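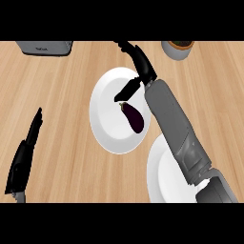 Playing a demonstration back at half speed, according to Solange Després, tells you more about the operator than about the robot. The approach is usually fine. The trouble is in the half second before contact, where a person at the controls hesitates, corrects the wrist, hesitates again, and leaves a small knot in the trajectory that a learning algorithm will treat as part of the job.

Those knots are most of what the teleoperation group at Borkberg has been working on since last August. The group teaches a simulated two-armed robot to do tabletop chores by having people steer it through them. The current chore is moving an eggplant from one plate to another. It has a toaster and a potted plant on the far side of the table for clutter, and only one of the two arms has anything to do. On paper it is among the easiest items in the group's task list. It has also produced the longest list of rejected recordings.

## Steering an arm that isn't there

The operator sits at a desk wearing a headset and a pair of tracked gloves. Wrist position and orientation are sent to the simulator, which solves for the joint angles of the arm and moves it there, subject to speed limits. Finger motion goes through a separate mapping. A human hand and a robot hand do not share proportions, so the software matches fingertip positions relative to the palm and lets the intermediate joints land where they may.

The mapping is a compromise, and everyone who uses it finds out where. Flat, open-handed poses transfer well. Pinches between thumb and forefinger transfer acceptably. A full wrap around a thick object is the weak point: the operator closes a fist on nothing, feels no resistance, and keeps closing. In the simulator the fingers have already met the object and stopped, and the gap between commanded and actual position grows. When the operator relaxes, the real command has to travel all the way back through that gap before the simulated fingers move at all.

Ghislain Melnyk wrote the current version of the mapping and is blunt about it. "The release is late every time," he said. "You open your hand, and for a moment the robot doesn't. People compensate by flinging their fingers out. Then the object drops from too high."

His fix, introduced in the spring, was to clamp the commanded finger position so that it can lead the actual position by only a small fixed angle. Grip force fell, which cost a few dropped objects in early trials, and the late release largely went away. The clamp is now on by default. Operators can switch it off, and the more experienced ones sometimes do for heavy items.

## Why an eggplant

The choice of object was deliberate. An eggplant is long enough that its orientation matters and round enough that it rolls. Its mass is concentrated toward the wide end. A grasp near the stem looks tidy from the operator's viewpoint and then fails on the lift, when the heavy end sags and the whole thing pivots out of the fingers. A grasp around the widest part is stable, but it asks the hand to open nearly to its limit and to come down close to the surface of the plate, where a fingertip can catch the rim.

Operators tend to discover a third strategy on their own, which is to close on the body from one side and tilt the wrist during the lift so that the weight settles against the palm. It works well and is awkward to describe. Raymonde Wong wrote the operator instructions and left it out of the first edition. Later editions include it, with a paragraph on wrist angle that she rewrote several times and still considers unsatisfactory.

"I can show someone in a minute," she said. "Writing it down took me a week, and they skip the paragraph anyway."

That difficulty is the standard argument for demonstration in the first place. A scripted controller needs the wrist angle as a number, along with the conditions under which the number changes. A recorded demonstration carries it implicitly.

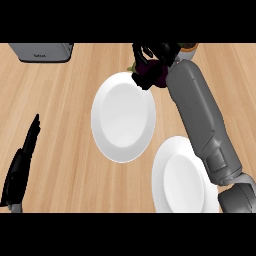
It also carries everything else the operator did, wanted or otherwise. If every demonstrator swings wide of the plant, the learned policy will swing wide of it too, and may go on doing so after the plant has been taken off the table. If the demonstrators park the idle arm in the same spot each time, the policy may come to rely on seeing it there. The Borkberg group varies the clutter and the resting posture between sessions to limit this, and randomizes the position of both plates within a band the arm can comfortably reach.

## What gets thrown out

Five operators recorded the current eggplant set, a total of 124 demonstrations. Of those, 47 went into training.

That proportion would look alarming in a physical lab, where each recording costs setup time and wear on the hardware. In simulation the reset is instantaneous, and the group prefers to filter hard. A recording is discarded automatically if the eggplant ends up off the plate, if any joint hits its speed limit for more than a few frames, or if the tracked glove loses its signal. Karine Simard reviews what remains and removes more by eye.

Her criteria are harder to automate. She cuts recordings in which the hand pushes the plate along the table, even when the transfer succeeds. She cuts long pauses. She cuts what she calls searching, where the operator has misjudged depth and pats downward in small increments until the fingers arrive at the right height.

Depth is the persistent complaint. The headset gives a stereo view, but contact shadows in the simulator are soft, and a dark object under a dark hand offers few edges to judge by. Black fingers on deep purple skin are close to a worst case. For a while the group tried tinting the fingertips in the operator's view when they came within a set distance of any surface. Demonstrations became faster and cleaner. The policy trained on them did slightly worse.

Simard's explanation is that operators had begun to use the tint as a trigger. They descended until the color changed and then closed, with little attention to how the object was lying. The policy never saw the tint and was left to infer the timing of the close from images that did not contain the information. The tint was withdrawn. The general rule the group drew from it, that the operator should have no cue the robot lacks, is old in the field and is broken constantly, since any help given to operators makes the recording sessions shorter.

## Correction by hand

The newer part of the work does away with full demonstrations where it can. A partly trained policy runs the task by itself, with an operator watching. When the arm starts to go wrong, the operator presses a pedal, takes over, steers it back to a sensible state and releases the pedal. Only the correction is recorded.

The takeover is the delicate moment. At the instant the pedal goes down, the operator's hand is almost never in the same pose as the robot's. An early version snapped the arm to the operator, which threw objects across the table. A second version required the operator to line up with a ghost image of the hand before control was handed over, and by the time anyone had done so the mistake was usually complete. The current one, called Beven internally, takes the operator's pose at the pedal press as zero and applies only the motion that follows. It hands over at once. The cost is that the operator's hand and the robot's may be rotated well away from each other, and steering with a twisted offset takes practice.

Audrey-Anne Perron has logged more correction time than anyone else in the group and recommends turning the wrist to match before pressing, while the arm is still doing fine. "If you wait for it to fail you're late," she said. "You want to be following along with it the whole time, loosely."

Corrections have changed what the training set looks like. Full demonstrations cluster around good behavior, with the hand arriving from above and the eggplant near the middle of a plate. Corrections come from the edges: an object half out of the fingers, a stem wedged under the thumb, a hand that has stopped short over bare table. In the most recent comparison, a policy given some 3 hours of corrections on top of its original demonstrations recovered from a slipped grasp often enough that the group stopped counting it as a separate failure type.

It still releases too high over the far edge of the plate. Melnyk suspects traces of the old late-release habit in demonstrations recorded before the clamp, and wants them pulled. Simard has looked at the same recordings and would keep most of them. As of 29 May 2026 they remain in the set, marked for a training run with and without. The next object on the list is a ladle, which can be picked up from either end and is useful from only one.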